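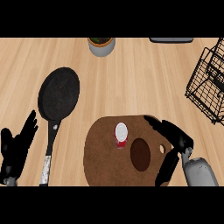 Vol. 7, page 103

The Piltcombe two-handed bench unit

I run the prep side at Nidaneo, where we pack kitchen kits for holiday rentals (pans, boards, baskets, a cold drink for the guests, that sort of thing), and I get asked about the Piltcombe so often that they gave me this page to ramble on.

You get 2 arms with jointed black fingers, made to work at an ordinary table. Ours does the lift and carry work: hold a board by its edge, move it over, set it down, start again. If you've ever packed 1,000 kits in a season you know where that ends up, and for me it was my right thumb!

The board job is the one I'd show any visitor first. There's a can standing on the wooden cutting board and a hand on the right edge, with the wire basket and the frying pan sharing the table, and that's pretty much what my bench looks like on a busy Monday. Messy. We practice every new layout in the simulator before we let the arms near real stock, and I like that part more than I thought I would. I can shove the pan over to the left, try it, hate it, and put it back before my coffee's gone.

So what changed for us? Hằng Ung used to pack all day and now she sets up the layouts and checks the finished kits, and she got a better pay grade for it (she asked, and good for her). Huw Sayce still packs glassware by hand and says he'll fight anyone who tries to take it off him. We talk more, too. I do miss the old rhythm some afternoons, and watching arms work is tiring in its own way, so we swap over every couple of hours.

Stuff to know before you order: the Châu table mount is sold separately, and you'll want it. The Serko finger covers come in a pack of 7 and we keep a spare pack in the drawer. Setup training is included, so please send the people who'll be standing next to the thing, and let them pick the first job.

Orders and spare parts: ask for the bench desk, mornings are best.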